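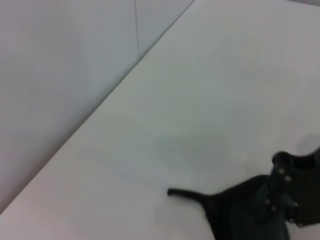 Print this chapter | E-mail this chapter

Chapter 4
Choosing a Hand for the Job

When I started out I thought a gripper was a gripper. Two fingers, open, shut, done! I was working with Dagmar Holub on a small tabletop cell at Skoneck, and I spent weeks fussing over the arms and about ten minutes on what went on the end of them. You can guess which bit gave us trouble.

So this chapter is all about the end of the arm. We'll compare two sets of fingers, which I'll call by the names we used on the bench: the Hayes pair (short and stiff) and the Curnach pair (longer, with a bit of give). We'll put both through the same job, wiping up a small spill next to a full drink, and I'll show you how to write up a trial so that somebody else can make sense of it in June when you've forgotten the lot.

I like the spill job because it asks for two very different things at once. A paper cup is round, light and easy to crush. A cloth has no shape worth speaking of, and it changes every time you let go of it. Fingers that are lovely on one can be hopeless on the other - and with two arms side by side you have to decide whether they get the same fingers or not.

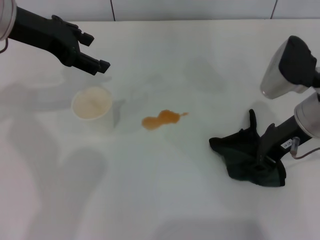 Figure 4.1 One arm at the cloth, the other with its fingers open near the cup. The spill lies on the table to the right of the cup.

Have a look at how close together everything is. If you plan the wiping stroke on its own, you'll be very pleased with it until the cup comes into the plan as well. Thabiso Coetzee, who wrote our first controller, used to make me draw both paths on one sheet of paper before he would load anything, and I still do it.

We ran 12 trials with the Hayes pair and 12 with the Curnach pair, changing nothing else. The full log has 707 lines and you'll meet parts of it in Section 4.3. For now, keep three questions by you as you read: how hard do the fingers squeeze, how much can the wrist camera see past them, and what happens to the grip when the cup tips?

That last one catches people out. A grip that feels safe on an upright cup may be a poor one once the cup is on its side, as the load sits differently on the fingertips.
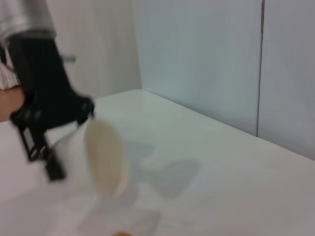
Figure 4.2 A paper cup held on its side, from the wrist camera. Note the blur on the gripper and cup.

Blur like this matters when you compare cameras, and we'll come back to it in Section 4.5. First, though, let's get the squeezing sorted out.

4.1 How hard is too hard?

Take an empty paper cup and pinch it near the rim, then halfway down. Go on, do it now, I'll wait. Write down which felt softer before you turn the page.

Contact: Olga Iglesias, Skuvska Learning | Copyright Skuvska, all rights reserved | Back to top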